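Judthorpe repair room starts sorting its loose hardware

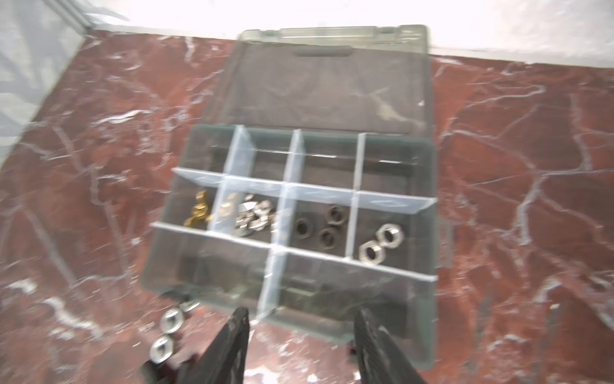
A compartment box on the marble counter at the Judthorpe repair room, with nuts, washers and a brass wing nut in the middle row.

The repair room in Judthorpe has begun sorting the loose hardware it has taken in over the years, and is asking residents to hold off on bringing in more until the work is done.

The room opened in March in the former Flumau savings office and still uses the old red marble counter as its main workbench. Fixers there mend lamps, chairs, strollers and small appliances for people who drop in. Most of the spare nuts, bolts and washers came along from the group's previous space, a garage on Chin Street, in jars and coffee cans.

Wayne Gosselin, who runs the bench, said the cans had become a problem. People were spending more time digging for a matching nut than fixing the thing it was meant for.

"I had a woman wait most of an hour for one washer," Gosselin said. "We had it. We just couldn't find it."

The hardware is now going into hinged plastic boxes with clear dividers. The plan is to keep dark nuts apart from shiny ones and to give brass pieces a compartment of their own. Each box will get a label with the thread sizes once Anum Rizvi has gone through it with a gauge. Rizvi said the back row of every box will be left for sizes that turn up later - she expects plenty of inch threads from older furniture.

The room received a grant of $700 from the Vurotholm Fund this spring. Of that, $204 went to boxes and labels, and the rest is set aside for a bench vise and a better light over the counter.

Sorting takes place in the evening after the repair tables close, and roughly 9 people have been turning up. Irfan Talpur, a retired bicycle mechanic, handles the wing nuts and anything with an odd thread. Pieces that are badly rusted or stripped go in a bucket for scrap.

Residents who need a single nut or bolt can still come to the counter and ask. It helps to bring the old part, or the bolt it has to fit. There is no charge for small hardware, though a jar is kept by the door for coins.

The room will take donations of hardware again once the last of the cans is empty. Wood screws are not needed - there are four full cans of them waiting on the shelf.

Posted 2023-06-26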